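Skorka hand gripper kit, after one month of use
Posted 23rd July

I bought the Skorka kit for our shared workshop, Dudeven, where a small group of us is trying to teach a two-armed robot to do simple house tasks. The arms themselves are still in parts on a shelf. The grippers came first, because you can hold them in the hand, do the task yourself and record how you did it. Later the same fingers should go on the arms. I write this review for people who are thinking about the same kind of build and do not have a university behind them.

The kit cost us 300 dollars for one pair, without camera and without the recording computer. In the box there are the printed shells, the finger parts, two sets of soft tips, a bag of screws and a booklet of 8 pages. The booklet is good up to page five. After that the drawings become very small and the left side and the right side look the same, so I put one side plate the wrong way round and had to open everything again. For the second gripper I needed 60 minutes. For the first one I prefer not to say.

The quality of the plastic is better than I expected. The edges are clean and the screws hold well, but you must not use an electric screwdriver, I broke one thread like this. One gripper weighs 257 grams on our kitchen scale, with tips and without camera. It does not sound like much, but after a long time with the arm stretched over a table you feel it in the wrist. The handle is made for a hand bigger than mine. My friend with larger hands had no complaint, so please take this as a personal point.
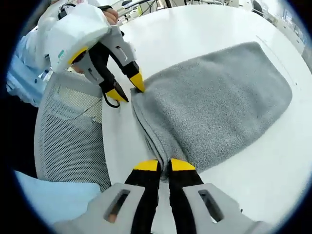
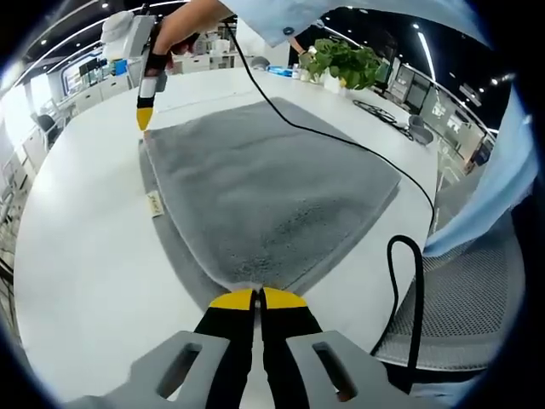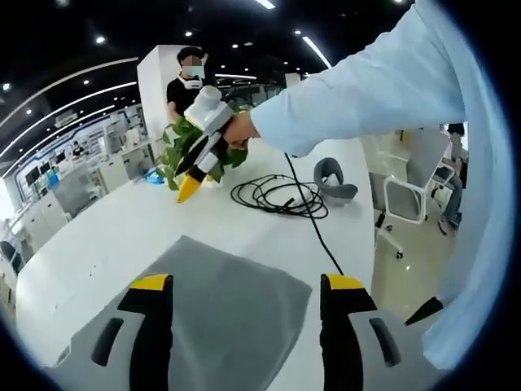 Two grippers and a grey towel at Dudeven.

Cloth was the first real task I wanted to test, and for me it decides if a gripper is worth the money. Hard objects are easy, almost every gripper can lift a cup. A soft towel goes away from the fingers, or you take two layers when you want one. The Skorka tips are narrow at the end, and this helps very much. In the second picture there is only a small fold at the corner between the two yellow tips, and that is the kind of pinch I could never get with our old Vutness fingers, which are wide and flat. Thick edges, like the folded one in the first picture, are more difficult. You have to open the fingers wide and come from both sides, and if you close too fast the layers slide over each other. I learned to close slowly and to stop a moment before lifting.

The yellow colour of the tips is also useful. I thought it was only for decoration, but on a black finger you see immediately where the point is, and when I look through the recordings I find the contact moment much faster. The tips do get dirty. I wash them with dish soap and they look fine again, only a bit less bright.

Now the weak points. The cable is the biggest one. You can see in the second picture how it goes in a long arc over the table, and when two people work together with one gripper each, somebody will pull something. We now fix it to the forearm with a strip of hook-and-loop tape from Yu – cheap, and it should be in the box from the beginning. A cable that leaves the handle from the back would be better still.

The second problem is the play in the fingers. After two weeks one of mine started to move a little to the side. It is not visible if you only look at it, you must push with the thumb. Skorka answered my message in three days and sent new washers without cost, and since then it is quiet. I would like to know if other owners had this also.

The spare tips are sold only as a full set of four. I wore out one tip, so I have three extra in a drawer.

We practise mostly on the big white table, which is good for cloth but very smooth. When the tip comes down too low it slides along the surface and makes an ugly sound. I tried a thin rubber mat for a few days, but then the towel did not move naturally, so I took it away and try to keep my hand higher.

Would I buy it again? For cloth, yes. For a person who wants only to pick up blocks and cups, the Vutness set is enough and costs less. I give the Skorka four stars from five, and the missing star is for the cable. The mounting plates for the arms are ordered, and when they are fitted I will add a part about how the fingers behave on a motor, where I expect the side play to matter more than in the hand.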